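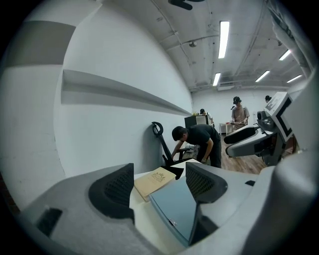
Unit 4. Resetting a Shared Study Room

Facilities and Room Care, Section B
Instructor: Hema Pillai
Handout revised 8 June 2021

Read this before the practical at the Enstead building. Bring it with you. The room sheet on the last part of the handout is the one you will fill in and turn in to Jovita Huerta at the front desk.

4.1 What a reset is

A reset returns a room to the condition listed on its room sheet. It is shorter than a cleaning and it has a different purpose. Dust and floors belong to the evening crew. The reset covers furniture, tabletops, ledges, items left behind, and lights.

At Enstead a reset is done twice a day on weekdays. The time allowed is 18 minutes for one person or 10 for a pair. Students in January went over the limit mostly because they started with the chairs and then had to move them again to get at the tables. The order below was changed after that.

4.2 Order of work

1. Lights on, all of them. Note any tube that is out or flickering.
2. Tabletops.
3. Ledges and sills.
4. Chairs.
5. Items left behind, logged and taken to the desk.
6. Final look from the door.

4.3 Tabletops

Start with the table nearest the door and go clockwise. Pick up books and flat items one at a time and look under each. Books, tablets and hard covers tend to end up together at one end of a table, and a thin tablet can pass for a book cover when you are moving fast. Check before you stack. A tablet never goes under a book, and nothing goes on top of a screen.

The study-room tables have white tops. They show pencil, coffee rings and the gray rub marks left by bags. Wipe these with a damp cloth only. The spray on the cart is for whiteboards and leaves a haze on the tabletops.

Library books with a shelf label go on the return cart. Books without a label are treated as personal property, even if they look old or abandoned. A crest or emblem on the cover does not make it a library book. Plenty of diaries, notebooks and school annuals have one.

4.4 Ledges

Long wall ledges collect cups, chargers and pens. Walk the full length with one hand on the ledge; it is faster than looking, and you will find the small things. Do not leave stacked books on a ledge "for later." If the wall curves, the far end may be out of sight from the door, so walk it.

4.5 Chairs

Most of the complaints we get are about chairs. A black office chair with a tall back and a headrest is heavier at the top than it looks. When it is pushed up against a wall, the headrest rubs and in time marks the paint. Rooms 2 and 5 were both touched up last winter for this reason, and Dasham, who did the painting, asked us to keep chairs a hand's width off the wall.

To move or check a chair:

Stand beside it, feet apart.
Bend at the knees as well as the waist. Most people only bend at the waist and feel it by the fourth chair.
Hold the seat with both hands. Do not lift by the headrest or the armrests.
Look and feel along the seat for phones, keys and earbuds, including the gap at the back.
Set the seat to middle height and the back upright.
Turn the chair to face its table.

If the back will not lock upright, tag the chair and roll it to the corridor. Do not try to fix the mechanism. Olvera holds the service contract and a chair that has been opened up is not covered.

4.6 Items left behind

Log each item on its own line: what it is, color, where you found it, time. Describe only what you can see. Write "blue-gray flat case," and leave the brand blank unless it is printed on the outside. Do not open notebooks to look for a name. The desk does that.

Items worth a lot (tablets, laptops, wallets) go to the desk right away, even if you are halfway through the room. Gaurav Dubey keeps the key to the locked drawer until 5 p.m. After that ask for Brisa Ventura.

4.7 Lights and ceiling

Several rooms have open ceilings with the beams, conduits and pipes left exposed. Nothing is to be hung from these. The fluorescent fixtures are not in even rows, so count them against the room sheet instead of guessing from the pattern. Report a dead tube by its position from the door — "second on the right" is enough.

4.8 Room sheet

Copy these lines into your notebook if you lose the printed sheet.

Room number:
Start time / end time:
Tables wiped (yes/no):
Ledge walked (yes/no):
Chairs off wall (yes/no):
Chairs tagged:
Items logged:
Lights out, and where:
Initials:

4.9 For next week

Read the Horberg booklet on lifting, pages 18 to 27. Yoon-hee Um will run the chair station and will ask each pair to move two chairs and tag one. Wear shoes with closed toes. Anyone who missed Unit 3 should see me before the practical.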